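Carys Rosser
@carysrosser
Spent the day at the Virnemero open day with Ynyr Ellis. Going to post my notes as a thread. We went for the kitchen work, so that is most of what follows.

1/ Virnemero makes software for household robots. They don't build arms. The arm in the front hall came from Plistel and the fingers on it from a firm called Garg. Both had a table with leaflets. I took the Garg one because it had a parts list.

2/ The front hall was the show part. An arm moved foam blocks from one tray to another and back. Fine for the kids. We stayed for one round and went through to the sessions.

3/ Sign-up sheet at the door. Each session was 30 minutes with a short talk first. The talk was by a woman from the training side and she kept it simple. People do the chore with hand-held grippers, the grippers record it, and the software learns from the recordings.

4/ The chore in our session was table utensils. Chopsticks, forks, spoons, and a holder to put them in. They use an ordinary home kitchen for this, with the woks and the cooking oil left on the counter.
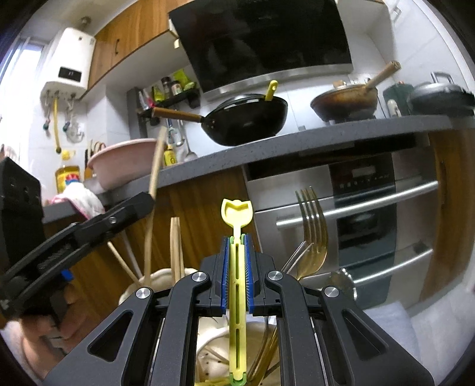 5/ What we asked and what they said

Ynyr asked how many recordings it takes before the software gets any good at a chore. Answer: they plan for 200 of a single chore before they train on it the first time, then look at what fails and record more of that.

6/ I asked if they throw out the clumsy ones. They keep them if the person recovers from the mistake. A dropped fork that gets picked up again is a keeper. A session that stops halfway is not.

7/ Somebody behind us asked about left-handed people. They want more of them. If you are left-handed and live nearby, email them. The address is on the Virnemero visitor page.

8/ Squeezing the gripper takes less force than I expected. The hard part is judging where the tips are. You are working a few inches past your own hand and it took me several tries to stop closing short.

9/ Flat handles are easy. Round ones roll. Ynyr does bench work for a living and was a lot better at it than me. He says go slower on the close and let the pads do it. I did that and got better.

10/ Next, the software. It's called Muvwood. Version 2 came out last May and that is the one they showed. You get the recording on one side and a timeline on the other, and you mark where each grasp starts and ends. All by hand. One person at the desk said almost half her week goes to marking.

11/ The screen in the software room was set to 1440 and the text was still too small to read past the second row. If you go to the next one, sit up front.

12/ They had a list on the wall of what goes wrong most with utensils. I copied it down:
- two chopsticks picked up as one
- fork tines caught on something else in the holder
- spoon put in bowl end down
- holder tipped while pushing the last piece in

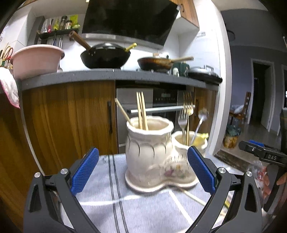 13/ I do the training sheets for a dish room, so the holder question is the one I came with. My new hires jam everything into one cup until nothing comes out cleanly, and I wanted to know if a robot would do the same. The answer was that it copies whatever the people in the recordings did, so the sorting has to be settled first. A holder like the white one with two cups joined together helps with that. Chopsticks are in the tall cup and the forks and spoon are in the short one, and a person could follow that without being told. I'm going to try split holders at work before I write another sheet. The gold trim I can do without. Ours go through a machine that would strip it.

14/ I also asked about stuff that doesn't belong with the utensils, like a sponge. They said the software has no opinion on it. Somebody has to decide if it counts as part of the chore and write that in the instructions. Same problem I have with people.

15/ Not covered: washing. None of the sessions we saw used a sink. I asked and was told it's on the plan but they wouldn't give a date.

16/ Also not covered: price. The Plistel table had a card for requesting a quote. I filled it out. Will post if I hear back.

17/ Practical notes. Parking is behind the building and fills up early. Coffee was free, lunch was not. The session room gets warm, so leave your coat in the hall. Wear sleeves you can push up.

18/ Ynyr wrote up the joint design on the Garg fingers in more detail than I could. His post is on his own page, look for the one dated 2023-01-23.

19/ For those asking, yes, you can go without being in the trade. Sign up ahead for the sessions. The front hall is walk-in.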